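Gripper loses the garment at the drum opening – two-arm student rig
Posted in Robotics / Student projects by Viorica Shehu

Our club project is loading a front-loader from a basket on the floor. Head view first, then wrist view, both with the door open and the garment still in the basket.

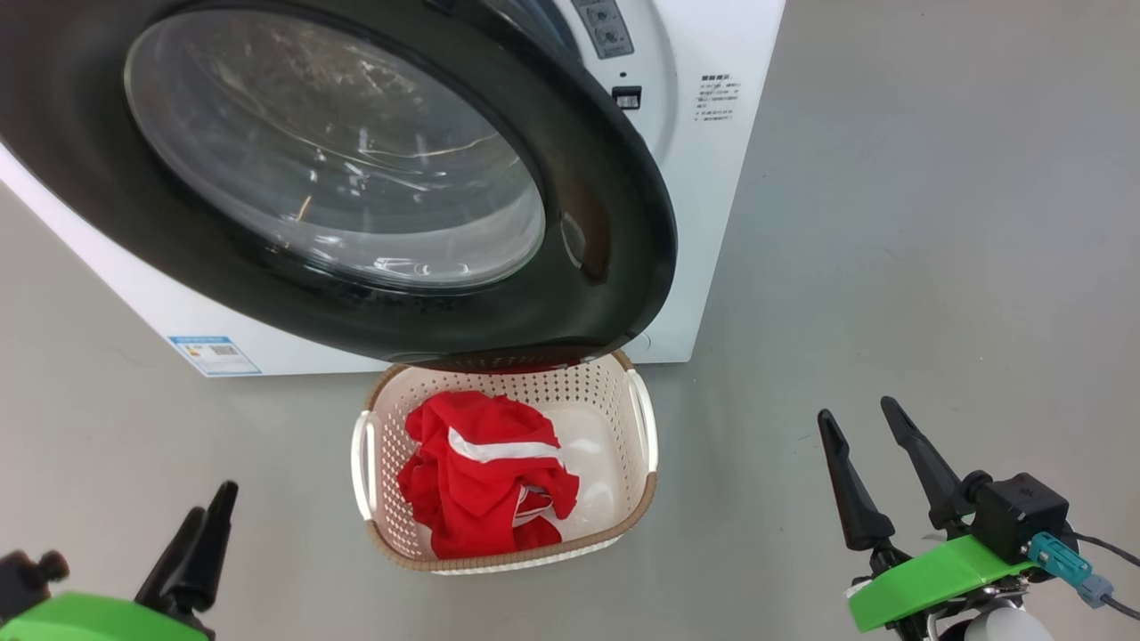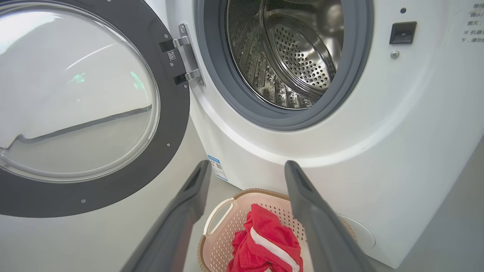 Page last changed: 13th July

The policy was trained on 130 teleoperated demos. Picking the garment out of the basket is fine. The failure is at the drum: the arm lifts, swings toward the opening and drags the cloth across the rubber gasket, and the fingers lose it. In our last batch of 12 trials it got the garment fully inside 2 times. Controller is an Ultico board, arms are the Varnow kit with our own printed brackets. I have tried raising the grip force and it made no difference that I could measure. Is this a data problem or a grasp problem?

Tiziana Ferri
Probably both, but check the grasp first. If you pinch a crumpled garment near one end, most of the cloth hangs below the fingertips and catches on the lower lip of the gasket. Grip force won't fix that. Aim for the middle of the bundle and lift until the hanging part clears the lip before any forward motion starts. We added a fixed waypoint in front of the drum, and our success rate on a similar task went to 82 per cent with the same checkpoint.

On the data side, look at how your demos end. Ours had operators opening the fingers right at the opening to save time, and the policy copied it. Re-record a small set where the fingers go well past the gasket before release, and cut any demo where the cloth was pushed in on a second attempt.

Also watch the open door. In your head view it hangs right over the basket, so a straight vertical lift could hit the rim. Move the basket out toward the open floor and keep it in the same spot for training and testing – tape marks are enough.

Trajkovski
had the same thing in October with a Brurnine gripper. put rubber on the fingertips. worked for us, didn't test much else

Viorica Shehu
Thanks. I went through the demos and a good share of them release too early, so I'm re-recording those with the basket moved out. Will try the waypoint before I change the fingertips.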